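Search news Enter keywords Go

Multura moves garden crews to simulator shifts

Multura, the grounds maintenance firm in Cabanatuan, has put 20 of its staff on simulator work since April. They steer a two-armed robot through a virtual back garden.
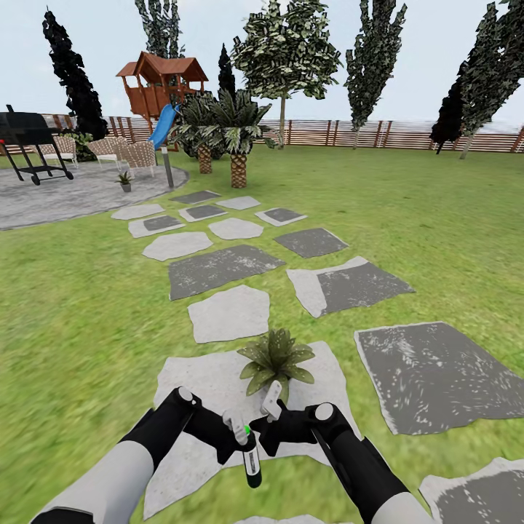 What changes for crews

Outdoor hours fall by 3 a day. Tasks include holding a bottle over a patio plant.

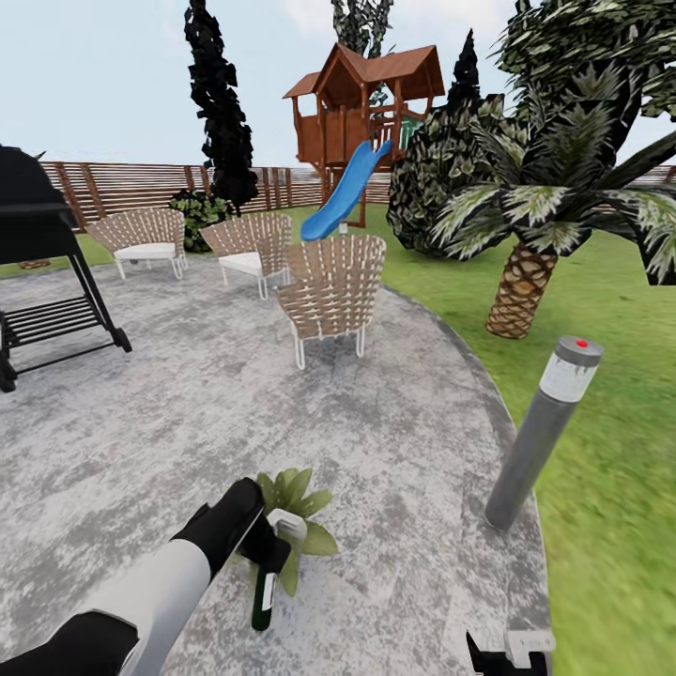 STAFFING

Supervisor Nafula Rugemalira said pay grades are unchanged. Edem Abugri, for the crews, wants screen breaks every 40 minutes.

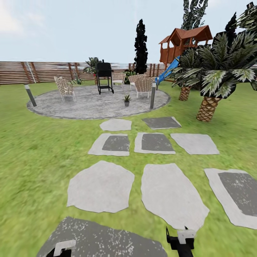

Stepping stones and patio in the simulated garden.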